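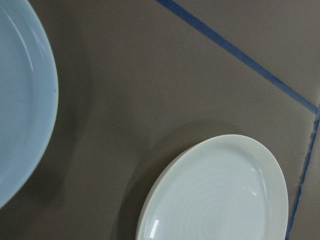 How many plates does a two-person household need? Eight. Four big, four small, and you will still end up eating toast off a paper towel once in a while.

OK so I got asked that by my cousin Aileen last night and I answered way too fast, and then I lay there thinking about it, because my own cupboard had 44 in it. Forty-four!! I counted in March when we moved the shelf. So who am I to say eight.

Anyway. Plate clear-out, done this morning, quick notes before I have to leave for work.

What I had: the white ones from the first apartment. The blue ones I bought when I decided I was a blue plate person. A stack of Chang-ho's mother's, very thin, gold line, can't go in the dishwasher. Some odd saucers with no cups. One divided kids' plate, we do not have kids.

What I did. Took everything out and put it on the table. Everything. Do not try to do this with the stack still in the cupboard, I tried that last year and just ended up straightening it and closing the door. Then I put back only what we ate off this week, which was the blue and the white and nothing else.

About blue and white together. I used to think they had to match. My sister in law still does, she bought the full Cloutier set and when one broke she was on the phone to the store for 19 days. I like a mix now. Pale blue big ones, shiny white ones, and it looks like you meant it. Food looks better on the white, I think, except eggs. Eggs on blue are great. Rice on blue also. Tomato anything goes on white and you wipe the edge.

Couple of things I noticed while washing them all (yes I washed them all, they had cupboard dust)

- fork marks on the white ones, gray lines. Baking soda paste gets most of it. Not all.
- the blue shows every tiny speck. You think its clean and then you tilt it under the window.
- the big ones only fit the bottom rack if you skip a slot. Which means a full load is less than you think.
- felt circles between the thin ones. I used cut up coffee filters, same thing.

Stack height matters more then I expected. Anything over eight and I stop using the ones at the bottom, they just live there. So now it's two short stacks side by side and the bowls moved up. Chang-ho can't find the bowls. He'll learn.

Where the rest went: the saucers to Han-gyeol for under her plant pots. His mother's set is wrapped up in the hall closet, not getting rid of those, don't write to me. The others are in a box by the door for the thrift place on Plusgate, if I remember to put it in the car, which I said yesterday too.

Oh and somebody emailed asking where the blue ones are from. The shop in Tirnunmont next to the bakery, the one with the terrible parking. No name on the back. I went again in the spring and they had a greener version, didn't like it as much. Bought one anyway. It's in the box.

Still to do: the mugs. I'm scared of the mugs. Also the shelf liner is peeling at the front and I need to measure it, I wrote the number on an envelope and threw away the envelope.

Late now, more tomorow maybe. If you have a trick for the gray fork marks that isn't baking soda please leave it in the comments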